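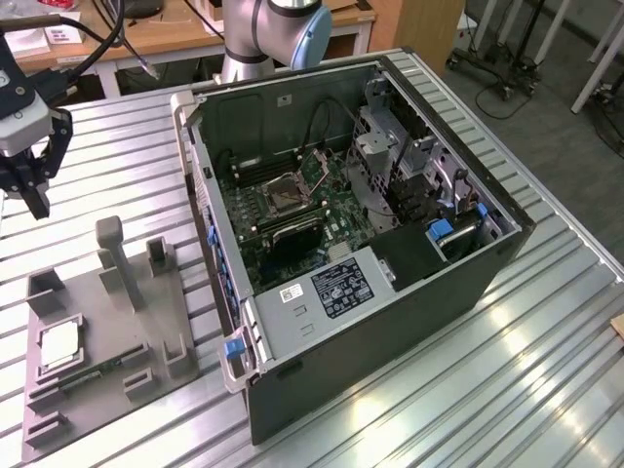 A desktop tower with its side panel off.

Brinach School – Questions Families Ask Us

Last updated: August

Most of these questions reach the front office by phone, usually while the person answering is also handing a seven-year-old an ice pack. Kamala Pinto, our registrar, has written down the replies she gives most often. If yours is missing, call and it may end up on the list.

APPLYING

What grades do you teach?

Kindergarten through eighth. We are asked every year whether a high school is coming. It is not coming. Most of our eighth graders go on to Holub or to the public high school, and both are used to getting our transcripts.

When can I apply?

Applications for the following school year open in the fall and stay open until a grade is full. Kindergarten fills first. Seventh grade nearly always has a seat somewhere, for reasons that will be clear to anyone who has lived with a seventh grader.

Is there an entrance test?

Not for kindergarten or first grade. Children applying to those grades spend a morning with us, playing and listening to a story, and a teacher sits nearby and takes notes. From second grade up there is a short reading and math check so we know where to start. You don't need to hire a tutor for it. Every year someone hires a tutor for it.

Do siblings get priority?

Yes, if the older child will still be enrolled when the younger one starts. You still have to apply. We have met your younger child at pickup many times and are fond of him, but that isn't an application.

What do I need to send?

The completed form, a copy of the birth certificate, the last two report cards if there are any, and immunization records. Please send the records as one file. Photographs of a document lying on a bedspread are accepted, within reason.

How does the waitlist work?

If a grade is full, we offer you a place on the list. When a seat opens we look at siblings first and then go by the date the application was complete. You can ask us where you stand, and we'll tell you. The answer will be the same on Tuesday as it was the day before.

MONEY

Is there a deposit?

Yes. The enrollment deposit is applied to your first tuition payment. It is refundable until the date printed in your contract and not refundable after that. Please find that date before you need it.

Can I pay monthly?

You can pay in full, in two halves, or by the month. The monthly plan runs on automatic withdrawal. If your bank account changes, tell the business office before the withdrawal and everyone will have a nicer week.

Do you offer financial aid?

We do. Aid is based on family need and is decided separately from admission, by different people in a different room. You apply for it each year, including years in which nothing has changed. Awards vary a lot. The largest tuition discount we can give without a special review is $4000 per child.

What isn't covered by tuition?

Lunch, after-care, the sixth-grade overnight trip and private music lessons. Books and classroom supplies are included, apart from the short list that comes home in the summer. The glue sticks on that list are not a typing error. They really do go through that many.

THE SCHOOL DAY

What are the hours?

Doors open at 7:45 a.m. and class starts at 8:10. Kindergarten is dismissed at 2:45 and everybody else at 3:05. A child who arrives after 8:10 signs in at the office and gets a pink slip. The slip has no meaning outside the building.

How does the drop-off line work?

Enter from the north gate, pull all the way forward, and have the backpack within the child's reach. Stay in your car. If you need to fix hair, find a shoe or talk through something that happened at breakfast, use the parking spaces by the gym. The cars behind you have all had a breakfast too.

Is there a bus?

We run one route, which starts on the Clalia side of town and makes several stops before school. The stop list goes out with the welcome packet. Seats are given by the year, so we can't do occasional rides, and a friend who is coming over to play can't hop on.

How big are the classes?

It depends on the grade. The most we have ever put in one homeroom is 22, and the lower grades have an aide in the room all morning.

Do you have after-care?

Yes, until 6:00 p.m. on school days. It includes a snack, some homework time and a good deal of running. You can sign up for set afternoons or use it as a drop-in if you let us know by noon. After 6:00 there is a late fee that starts small and gets less small.

Is there a uniform?

There is a dress code: a plain navy, white or gray shirt with a collar, and plain pants, a skirt or shorts. Shoes must close at the toe. No logos bigger than a playing card. We do not hold an opinion on socks, and the students have noticed this and use it fully.

What about lunch?

Hot lunch comes from Bokelia and is ordered online by the week. Ordering closes on Thursday night for the week after. You're also welcome to pack a lunch. There are microwaves for grades five and up. Please don't send anything that needs more than two minutes – the line is long and tempers are short.

Is the school nut-free?

The kindergarten and first-grade rooms are. In the lunchroom we keep a separate table, and an allergic child can bring a friend to sit there. If your child has an allergy of any kind, we need the doctor's form on file before the first day of class, along with any medication, in its original box.

CLASSES AND HOMEWORK

How much homework is there?

None in kindergarten apart from being read to. After that it grows a little each year and reaches about an hour a night by eighth grade. If it is taking much longer than that, write to the teacher. If it is taking much longer because of a phone, you may want to start with the phone.

Do students take a language?

Spanish, from kindergarten on. French is added as a choice in sixth.

Do students need their own laptop?

No. We lend one to every student in grades six through eight, and the younger grades share carts in the classroom. Loaned laptops go home at night and should come back charged. The repair fee for the first accident in a year is waived. We use the word accident generously, but it has limits.

My child is ahead in math. What will you do?

From fourth grade, math meets at the same hour across grades, so a student can walk down the hall to the group that fits. Placement is looked at again after winter break. Before that, the teachers would like a chance to teach.

My child needs extra help. What will you do?

We have 3 learning specialists, who work with students in small groups and sometimes one on one. If you have an outside evaluation, share it early. We can carry out many classroom accommodations and will tell you plainly when something is beyond us.

KEEPING IN TOUCH

How do I reach a teacher?

By email. Teachers answer within one school day, and a school day does not include 10:40 at night. For anything urgent, such as a change in who is picking up, call the office. Do not email the teacher about pickup at 2:50. The teacher is teaching.

When are conferences?

Once in the fall and once in the spring, 20 minutes each. The fall sign-up opens at 7:00 a.m. and the good slots are gone by the time most people have found their glasses.

How will I hear about a snow day?

By text message before 6:00 a.m., and on the recorded line. We do not know any sooner than that, and we can't be persuaded to guess.

Where is the lost and found?

On the rack outside the gym. It currently holds enough jackets to outfit a small ski team. Write a name in everything. Unclaimed items are donated at winter break and again in June, including the nice ones.

Can I visit before applying?

Please do. Tours run most weeks while school is in session and last an hour or so. Call the office to book one. Children are welcome on the tour and tend to ask better questions than the ones on this page. The last one wanted to know who feeds the fish on weekends. (Mrs. Pinto does.)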